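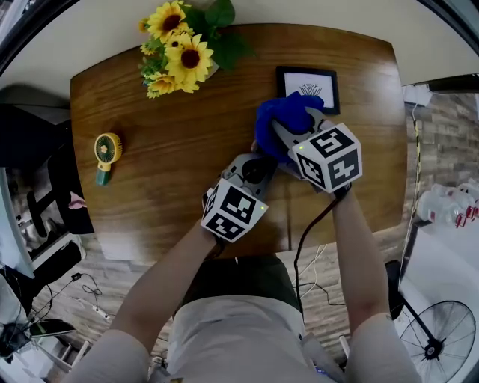

Tuning the marker tracker in Dustulum comes down to one setting most people never open, the pose filter. The defaults were picked for rigid objects, and they behave beautifully until you give them laundry. With a crumpled blue cloth bunched in the right gripper and hanging down toward the left one, any marker face the fabric crosses drops out, and the default filter fills the gap with a confident guess. The guess is usually under the table.

Start with a recording you already dislike. Open it in the Jorkudier viewer, turn on the pose overlay for both cubes, and scrub until one of them teleports. Write down the frame number. Mine was 199, if you'd like something to aim for.

Now open the tracker config and change these:

min_faces: 2
max_gap_frames: 5
on_gap: hold

The first makes the solver wait for two cube faces before it trusts a pose. A single face can flip on you, and it will do so – cheerfully – during the best part of the take. The second caps how long a lost pose is carried before the segment gets marked bad. I tried 6 and got a very smooth wrist doing something no wrist does.

Rerun the solve from the command line and go back to your bad frame. If the cube still jumps, check the cube size in the calibration file before touching anything else. The two cubes need separate entries, and copying one over the other is a mistake I have made more than once.

Filed under: Perception, Tracking, Config files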